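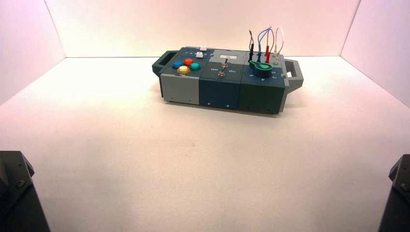

The Takia task box, with buttons, toggle switches and test leads side by side.

JIRKENT, 19th August – I'm Chepkoech Mwakalinga, and I'm so happy to share Astance's new bench testing guide for robot arms! It's seven pages, free, and in plain words – same box, same start position, six runs, and every failed run gets written down (yes, even the silly ones). Write to us for a copy.

Recent news
Kinyua joins our July test round
Takia box: spare parts list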